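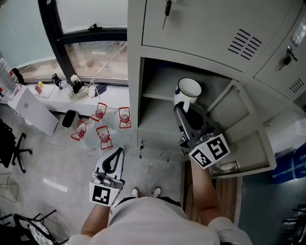 How do you teach a robot to put away a mug?

You could try telling it. "Pick up the mug, please, and put it in the locker." But a robot doesn't know what "pick up" feels like. It doesn't know how hard to squeeze, or how close is close enough, or that you have to line things up before you go through a small opening. You learned all that when you were tiny, mostly by dropping things!

So in our lab in Stuvport we do something different. We show it. My name is Mélanie Bouchard, and a big part of my job is doing chores with claws in my hands.

The claws are called grippers. A robot's hand is often a gripper too, just two jaws that open and close. Ours are the kind a person can hold, one in each hand, and when I use them I only get to do what a robot could do. No fingertips, no pinky to steady things. Try it at home with a pair of kitchen tongs (ask first) and see if you can lift a mug by its handle. It's harder than it sounds - the mug wants to swing around.

What are the black-and-white squares?

Every gripper has at least one square stuck on it with a blocky pattern. They look a bit like the codes you scan on a menu, but they do a simpler job. When a camera sees a square, the computer can work out where that square is and which way it's tilted. If it looks small, it's far away. If it looks squashed, it's turned to the side. The square is stuck to the gripper, so now the computer knows where the gripper is too.

The computer does that over and over, for every picture in a video. String all those answers together and you get a path through the air, like the trail behind a sparkler. That path is what we want the robot to learn.

The camera looks out from up near the eyes, so the video shows what the person doing the job would see. That matters a lot. If you learned to tie your shoes by watching somebody across the room, you'd get your left and right all mixed up.

Doing it again (and again)

One time is never enough. If I only ever show the robot one mug in one spot, it learns that one spot, and then somebody moves the mug a little and it grabs air. So we change things. Different cups, different shelves, doors open wide or only partway. We call each try a demonstration, or demo.

Last November we ran a test with lockers. My teammate Damián Acuña and I each did the same chore, and we trained 2 copies of our learning program, which we call Skadley. One copy got 4 demos. The other got 40. Then we let a real robot try the chore using each one.

The copy with 4 demos was pretty bad, I have to say. It went toward the locker and mostly bumped the edge. The copy with 40 did much better, and it put the mug on the shelf in more than 26 of its tries. It still got stuck sometimes, especially when the door had swung partly shut. We hadn't shown it many doors like that, so we're recording more of those now.

Does the robot copy me exactly?

Kids ask me this whenever a class visits. No, and we wouldn't want it to! If I scratch my nose in the middle of a demo, I don't want the robot to think nose scratching is part of putting away mugs. The program looks for what stays the same in lots of demos. Reach for the handle, close the jaws, move in, set it down, let go. The wobbles are different each time, so they mostly wash out.

Murray Beaulieu, who writes most of the code, asks me to go slowly. I'm naturally a fast tidier, so that's the part I find hardest. My arms get tired too - holding them out in front of you for a whole morning is real exercise.

Words to know

Gripper: a robot hand with jaws that open and close.
Marker: a patterned square that helps a camera figure out where something is.
Demo: one example of a person doing the job.
Training: when a computer program looks through lots of demos and learns from them.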